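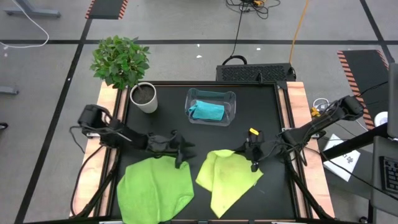

Cleaning cloths, and how I finally sorted them out

I used to buy paper towels in the big pack from the warehouse store outside Gretville and go through a roll every couple of days. In July I stopped and went back to cloths. A few people asked how I keep up with them, so I'm writing it down.

I have three colors. Green is for the kitchen counters and the table. Yellow is for dusting and for the windows. Teal is for the bathroom and nothing else. I picked the colors because they were the ones left on the shelf at Ilska, and I like that they are easy to tell apart when they come out of the dryer in a heap. If you already own a stack of white ones, sew a bit of colored thread in the corner. My mother did that with dish towels and it lasted for years.

The washing is simple. Warm water, half the detergent you think you need, no fabric softener. Softener leaves a coating and then the cloth pushes water around on the glass. I ruined my first set that way. If yours already have the coating on them, wash them twice with plain hot water and a cup of white vinegar and they mostly come back. I don't wash them with bath towels either. The lint sticks and you will be picking it off the windows.

Kitchen cloths get washed every Friday along with the dish towels. The window ones can go longer. I shake those out over the porch rail and wash them when they look gray.

Folding is where I wasted the most time. I tried rolling them, and I tried the method where every piece stands on its edge like a file card. Both looked good for a day. Now I lay a cloth out flat on the table, pull the corners so the wrinkles go out of the middle, fold it in half, then in half again, and it goes in a clear plastic bin. If one end is bunched up I leave it. It's a rag. I do lay them out first, though, because a cloth that went through the dryer twisted will stay twisted, and a twisted one takes up twice the room.

The bin is clear so I can see what is in it without taking it off the shelf. I had a wicker basket before, and the loops on the cloths caught on it. The plastic wipes clean. It doesn't have a lid and I don't want one. A cloth that is even a little damp needs air, or the whole stack picks up that sour smell.

I do all of this on the black table, next to the plant. The dark top shows every bit of lint, so I wipe it down first. The plant is in a white round pot and it leans. I have turned it and turned it and it still leans to the same side, out over the corner of the table. I gave it fresh soil in spring and the top has filled in since, so I've stopped fussing with it. It gets water on the same day as the kitchen wash, which is the only way I remember.

One note on buying. I bought a pack of 20 once because the price was good, and it was too many. Most of them sat in the closet. What you need depends on how often you run the washer, and for me four of each color is plenty. The thin ones from the discount aisle are fine for dusting but they fray at the hem after a few months, and then they shed. For counters I would get something heavier. When a cloth gets too worn for the house it goes out to the garage for the bike and the mower, and after that it goes in the trash.

Next I want to do something about the closet shelf over the washer. There is a bag of old pillowcases up there that I haven't opened since we moved.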